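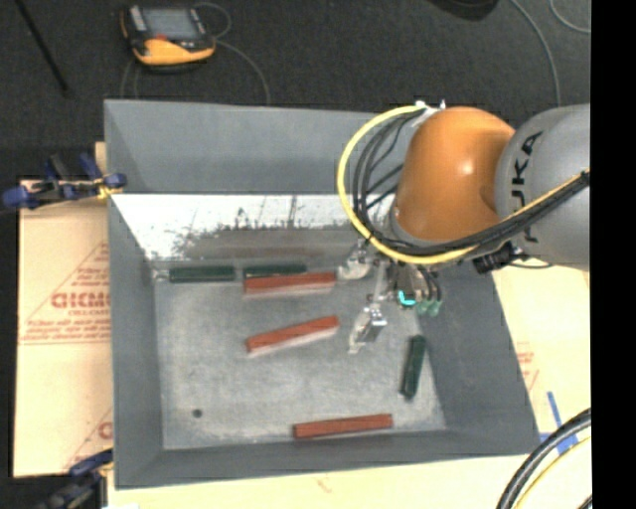
Green and red wooden blocks in a gray bin.

2022-03-26

I spent most of this morning reading polls about the war, and I came away less sure of what they tell us than when I started.

The one I looked at longest came from Geseo, a small firm that asked 2,000 adults whether their country should take in more refugees from Ukraine. A clear majority said yes. Then the same people were asked whether they would accept higher fuel prices to keep sanctions in place, and support dropped by 19 points once a dollar amount was put in the question.

I don't think those people are hypocrites. The first question asks how you feel and the second asks what you will pay. Most of us answer those differently on any subject.

What bothers me is how the results get reported. Two of the write-ups I read used only the first number. Another quoted a Meteck survey of 300 people as if it settled the matter for all of Europe – it was done online, in one country, over a weekend.

I would like to see the same questions asked again in June, with the same wording. By then people will have had a few months of higher bills, and the refugees will be neighbors and classmates. I'll post the new figures next to these if Geseo runs it again.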